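Mellari Arm Cell Set-up Guide
Section 4: Glossy Surfaces, Glare and Clearances at the Work Station
Last revised December – Kiyoshi Sekiguchi, reviewed by Yusri Entili
Filed under: Set-up Guides > Arm Cells > Safe Practice

This section applies to any station where an arm with a wrist camera works near monitors, glass panels or other reflective surfaces. Complete Section 3 (Mounting and Cabling) first.

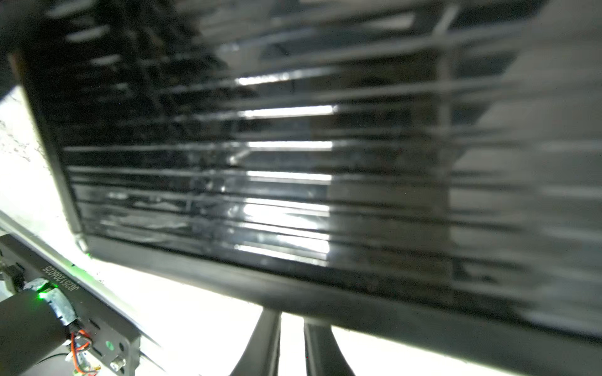

A reflective surface affects two separate parts of the set-up. The first is the image used for positioning. The second is the clearance between the gripper hardware and the object itself. Check both before the station is released for use, and check both again after any change listed in 4.5.

4.1 Before you start

You will need:
- the station log sheet
- a tape measure with metric markings
- the Burkent matte test card
- a soft strap or hook-and-loop tie
- the lockout tag for the arm controller

The person doing the set-up must hold a current station permit. A second person must be within reach of the emergency stop whenever the arm is powered and the guard is open.

CAUTION: Do not put a hand or tool between the gripper plate and a fixed object while the arm is powered, even if the arm is holding position.

4.2 Checking for glare

Overhead light fixtures reflected in a dark screen can appear to the camera as bright bars. The positioning software may treat a bar as an edge. A monitor that is switched off is usually worse than one that is on.

1. Set the room lights to the level used in normal operation. Do not dim them for the test.
2. Open the live camera view in the Fitia console.
3. Jog the arm to each taught position at set-up speed. At each position, wait until the arm has settled before judging the picture.
4. Look for bright bars, hazy patches and repeated lines on any dark or glossy surface.
5. Open the edge overlay. If any edge is drawn on a reflection, write down the position number and mark it FAIL.
6. Hold the Burkent card flat against the reflective surface with the extension handle and repeat step 5. If the false edge goes away, the cause is glare.
7. Correct the glare using 4.3, then repeat the test at every position, including those that passed.

NOTE: Streaks that appear only during motion come from motion blur. Do not correct them by moving the lights. Lower the exposure time or add a settling delay.

4.3 Correcting glare

Try the corrections in the order given. Stop at the first one that clears the overlay.

1. Turn or tilt the screen so that the ceiling fixtures are no longer reflected toward the camera.
2. Move the screen out of the camera's working view.
3. Fit a matte cover to the screen for the length of the run.
4. Mask the area in the Fitia console. The mask must be saved with the station program and listed on the log sheet.

Do not raise the edge threshold to hide a reflection. A higher threshold also hides real edges on dark parts, and the change carries over to every program on the controller.

If the background behind a screen is white and strongly lit, set the exposure with the background in view. Detail lost to overexposure cannot be restored by the software.

4.4 Setting clearances

The minimum clearance between any part of the gripper and any fixed object that is not the workpiece is 39 mm. Measure from the outermost hardware. Clamp bands, bolt heads and wire loops all count as part of the gripper.

1. Jog the arm to the taught position closest to the object.
2. Stop the arm, lock out the controller and attach the tag.
3. Measure from the gripper plate to the object, then from the actuator housing, then from the farthest point of any wire loop.
4. Record the smallest of these values.
5. If the value is under 39 mm, move the object or teach the position again. Do not bend the hardware to gain clearance.
6. Check that wires leaving the side of the gripper cannot catch on a stand, bezel or bracket. Secure them with a soft strap. Leave enough slack for full wrist rotation.
7. Remove the tag, restore power and run the path once at set-up speed with the second person at the stop.

CAUTION: An indicator light on the gripper is not proof of a safe state. Status lights show power or communication only. Confirm the stop condition at the controller – never at the wrist.

Monitor stands need special attention. A path taught beside the screen can be clear of the bezel and still meet the legs lower down. Run the full path, including the return move.

4.5 When to repeat the checks

Repeat 4.2 and 4.4 in full after:
- a fixture, monitor, window blind or wall panel is moved or replaced
- the gripper, camera or any clamp is removed and refitted
- a position is taught again
- 300 hours of operation, whether or not anything has changed

Write the serial number from the gripper plate on each log sheet. If the label cannot be read in its mounted position, copy the number before the gripper is fitted.

4.6 Sign-off

The station may be released when both checks are passed and both people have signed. Masks, covers and changed exposure values must be listed by position number. Send the completed sheet to Kanako Sekiguchi and keep a copy at the station.

Form 761 replaces the earlier Arruda sheet for this purpose. Sheets already filled out on the old form stay valid until the next repeat check.

Continue to Section 5: Tool Changes.

© Mellari Technical Documentation | Contact the manuals desk | Back to top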